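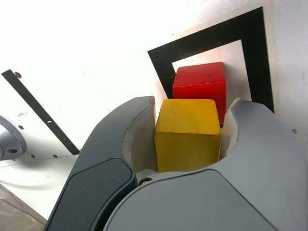
Painted wooden blocks - what finish are you all using?

gluepot_ned
Started this in the spring and have now reached the stage where my spouse refers to it as "the block situation." I'm making plain wooden cubes for a counting and stacking set. Soft edges, solid colors, nothing clever. The red ones I did with a glossy enamel and they look like candy. The yellow ones I did with a flat milk paint and they look like something you'd find in your grandfather's desk, little specks and all. Now I have to pick one before I paint the other colors, and I've changed my mind 21 times. Opinions?

marrowbone
Matte. Gloss on a cube shows every fingerprint, and a child is mostly fingerprints.

Sill_and_Sash
Gloss. You can wipe gloss. I had a matte set and after one summer the yellow was the color of a bus station.

marrowbone
That's patina.

Sill_and_Sash
It was jam.

tessera
Stacking is where it matters. Two glossy faces slide on each other if there's any dust on them, and then if the paint hasn't cured all the way they do the opposite and stick like they've been married for years. Flat paint grips a little. My tallest matte tower has outlived two of my glossy ones and a lamp.

gluepot_ned
How long did you let the gloss cure? The can says overnight.

tessera
The can is an optimist. I gave mine 30 days on a rack in the basement and they still smelled like a new shower curtain.

Jérémie Charpentier
I make sets for sale in a small way, so I will be boring for a moment. Check that whatever you use is rated safe for toys once dry, and read the sheet that comes with it, not the front of the label. I use the Laur flat in yellow and it goes on thin, so you get some grain and mottling coming through. People either love that or write to me asking if the block is dirty. Red is harder. Flat red looks brown to me in the evening. I stopped fighting and put a clear topcoat on the red only.

marrowbone
So your sets are mixed? Gloss red and flat yellow in the same box?

Jérémie Charpentier
Yes. I have sold 145 of them and two people have mentioned it. One was my mother.

Sill_and_Sash
I would be the third. It would drive me up the wall. A set should match.

oddlot
Kids do not care. Mine sorts them into "loud" and "quiet" and I didn't teach her that. The shiny ones are loud. She'd be disappointed in a box where they were all one or the other.

Sill_and_Sash
Your kid sounds like she should be running this forum.

oddlot
She has asked.

gluepot_ned
OK, second question while I have you. Corners. I've been rounding them over by hand with 220 and they come out soft but not all the same. Router table, yes or no? I have a Kudow that I mostly use for holding mail.

tessera
No. Small cubes and a router table is how you end up typing with fewer fingers. Sand by hand, or stick a sheet of paper to a flat board and roll the edges over it.

marrowbone
Agree with tessera, which pains me. The uneven ones look better anyway. I bought a Callix set a while back with machine-perfect edges and it was like playing with very cheerful dice.

Jérémie Charpentier
By hand. Count your strokes if you want them even. I do the same number on every edge and then a last pass with a scrap of brown paper bag, before any paint.

Sill_and_Sash
Brown paper bag works. First thing we have agreed on.

gluepot_ned
Update. I painted a third color last night, a blue, half in gloss and half in flat, and lined them up on the windowsill. I like the flat one in the morning and the glossy one after dinner. The spouse was brought in as a tiebreaker and said "are those the same block?"

tessera
Send her my regards. Flat.

Sill_and_Sash
Gloss.

oddlot
The loud ones, she says. She wants to know if there will be a purple.

gluepot_ned
There's a can of Lerkitz violet in the garage, so tell her yes. It's satin, though.

marrowbone
Oh no.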